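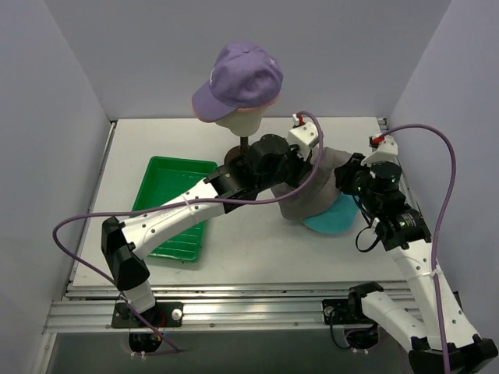 Caps have taken over my life a bit since I moved to Dovcombe, and I blame the wind off the estuary, which flattens whatever hair you leave the house with. I started with one for the dog walk and then it was one for the garden, one for decent company and so on until the hook behind the door came off the wall (plaster and all!). So this gallery is mostly about looking after the things: keeping the crown up, keeping the brim curved the way you like it, and not squashing six of them under a coat. A head on a post is my favourite way of doing it. You can see how nicely the lavender one sits there with its brim out to the left, and that green tray is just the sort of thing I like to have nearby for badges, pins and the damp cloth. The grey cap with the teal-blue brim is the one I'd pinch, though. I love a brim that doesn't match.

My own stands came from Clisholm, the homeware place by the station, and cost me £12 the pair in their October clear-out. One leans. I've wedged it with a folded beer mat and it has behaved ever since, more or less.

Before the heads I tried everything else going. Balloons (they go down overnight and the cap slides off), an upturned mixing bowl, scrunched newspaper, a melon for one weekend. The bowl was the best of those and I'd still use it for a cap that's just been washed, with a tea towel over it so the sweatband has something to soak into.

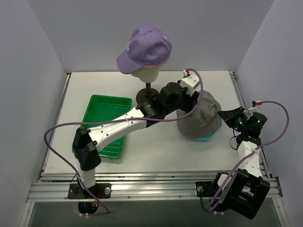
Washing, then. I do mine by hand in the sink, lukewarm water and a small squirt of ordinary washing-up liquid, and I go round the sweatband with an old toothbrush first. That's where all the trouble is: sun cream, make-up, plain old forehead. Leave the crown till last and don't scrub it. I once put a cream wool one from Drirska through the machine on what I thought was the gentle setting and it came out fit for a grapefruit. It now lives on top of the teapot, where it does a very good job.

Older caps can have cardboard in the brim, so give it a flick with your fingernail before it goes anywhere near water. A dull, papery sort of sound and I only ever dab at it. My dad's old fishing cap is one of those and it has had nothing but a clothes brush for as long as I've owned it.

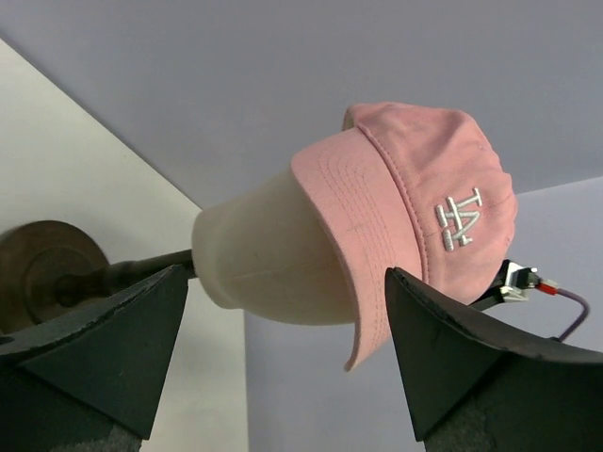 Soft caps are my weakness, the floppy kind with no stiffening in the front that you can roll up in a coat pocket. They do go baggy if you're careless, and I've had a couple end up looking like a tea cosy. The fabric wants something round inside it but not so big that the seams pull. The pink one with the raised white LA on the side is a good one to look at for this, it's got its little creases near the top and still bulges out where it ought to. Have a look under the brim as well, at all those rows of pink stitching following the curve! I always turn a cap over in the shop to look at that bit. Wobbly rows and I put it back.

Embroidery needs a light hand. I press round raised letters from the inside only, with a hanky between the cap and the iron, and never straight down on top of them. For fluff I use a strip of masking tape, which is kinder than the sticky rollers and a fraction of the price.

As for curving a brim, I'm firmly in the mug camp. Tuck the two edges into a big mug and leave it by the kettle overnight. Ristić, the little mending shop on the hill, does it with steam and a pair of gloves and gets a much smoother bend than I ever manage, but I can't be walking up there every time I buy a hat. 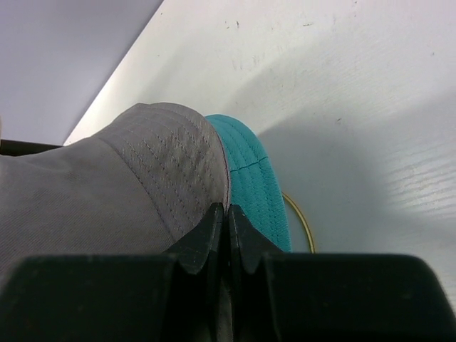
Is it all right to stack caps one inside another?

For a few days, or in a suitcase, I do it all the time and they come to no harm. For a whole winter I'd give each one its own shape to sit on, and I'd never stack a dark one against a pale one while either of them is the least bit damp. Ask my white tennis cap, which has had a navy tidemark since the summer.

I'm hoping to get the straw hats out next, once I've found the box. It's either in the loft or it went to the jumble sale.

Home | Galleries | Mending | Garden | Say hello

More from the galleries
Scarves, and where I've been hiding them
Gloves that lost their other half
Coat hooks that stayed on the wall
Button tins of Dovcombe
The great boot clean

Contact me through the Say hello page | © The Hat Shelf, Dovcombe | Back to top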